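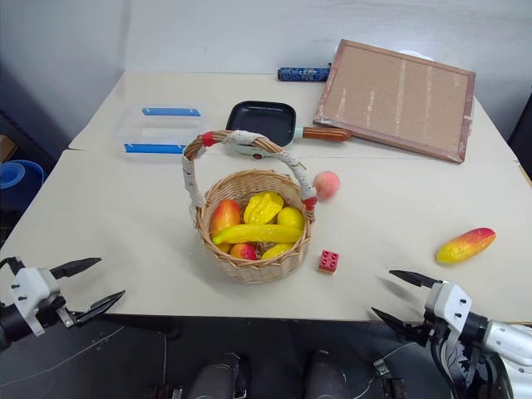

Photo: Nadhirah Entili

Summer dresses, finally. 7/4/17 and I'm typing this with the fan on and a sewing box open next to me, so forgive the short one.

The Hercombe linen drop went up last night. Wrap dress, midi, shirt dress with the big pockets. Went straight for the wrap. Sizing is generous – I'm usually a medium and the small fit with room for lunch. Colors are better than last year by a mile. Skip the gray, it goes see-through in sunlight (ask me how the walk to the mailbox went). The green is the one. Also a rust that would be great on anybody with red hair, which is not me.

Several of you wrote in after the May issue about hems. Yes, Sutanto still takes them up for free if you buy in the Rirkemwood store. No, not if you order online, I asked twice. Bring the shoes you'll wear it with. I forgot mine and now own a dress that only works with flats.

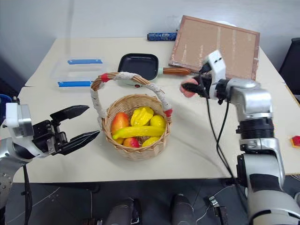
Prints are all over the place this summer and I've gone back and forth on them. Florals, fine, always florals. Stripes, I have enough stripes. But fruit! Sutanto has a cotton skirt covered in lemons and I thought I'd hate it, then wore it three days running. If you're nervous about a fruit print stick to two colors, a mango orange-red going into yellow like the one in the basket, on a plain white or cream background. Keep the top simple. No earrings shaped like anything.

Shoes quickly. Espadrilles again, flat ones, tie round the ankle. The ties on the cheap pair came undone every ten minutes so I tacked mine down with a couple of stitches at the back. Took no time at all. The leather slides everybody is wearing are nice but they run narrow and the tan marks your feet the first day.

Swap night is back on in Stultolstead, upstairs at the library, same as last time. Bring up to 8 pieces, clean and on hangers please. Last time we had bags just dumped on the floor and I was sorting till ten. Coats are OK, swimwear no. Whatever is left goes to the charity shop on the corner. I am bringing the gray linen from last year and a denim jacket that never liked me, so come early if your a size small and feeling brave.

Still looking for a decent white T-shirt, not too thin, not boxy, sleeves that dont flip up after one wash. Reply to this email if you have found it. Next issue is bags, and probaly a rant about zippers.

– Nadhirah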